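Skutness says its new salad dressing lasts longer. The label says less.
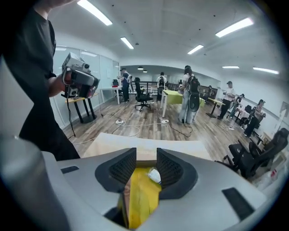
Yellow and white against beige cardboard.

Feb 3, 2023 -- Skutness, the company behind the Favska line of bottled dressings, has brought out two new flavors that it says taste "kitchen fresh" for weeks after opening. Shoppers may want to turn the bottle around before they believe it.

The dressings, a lemon herb and a creamy mustard, reached stores in January. Both carry a green band on the front reading "fresh-made taste, 2x longer." Twice as long as what is the obvious question, and the bottle has no answer. The small print on the back tells buyers to refrigerate after opening and use within the usual time, the same wording found on the older Favska bottles.

Asked what the claim rests on, the company pointed to a taste test it ran last year with 2,598 shoppers. That is a big group. The summary it sent over runs to a single page, though, and it leaves out how old the opened bottles were when people tasted them. It also doesn't say what they were compared with. A full report was requested and had not arrived when this item was posted.

Then there is the price. A bottle of the lemon herb costs more than the plain Favska vinaigrette that has been on the shelf for years, and the two ingredient lists are close to identical. The new one adds dried parsley and lemon oil. It also adds sugar, which has moved up to third place, ahead of the vinegar.

Rival brand Cusi made a similar push with a ranch dressing and dropped the freshness wording from its labels without much fuss. The ranch is still sold.

Nalter, a small grocery chain that carries both brands, has put the new bottles in the chilled case next to the bagged greens, even though they are fine on a shelf until opened. Skutness says the placement was the chain's choice. Nalter says it came from the supplier. Either way, a cold bottle beside the lettuce looks fresher than one sitting next to the ketchup.

As for the taste, the mustard is decent, if sweet, and would do well on a potato salad. The lemon herb is thin -- more lemon candy than lemon -- and gets lost on anything sturdier than romaine. A serving has 136 calories, and the serving size is two tablespoons, less than most people pour.

Skutness says more flavors are planned. It would not say whether the green band will stay.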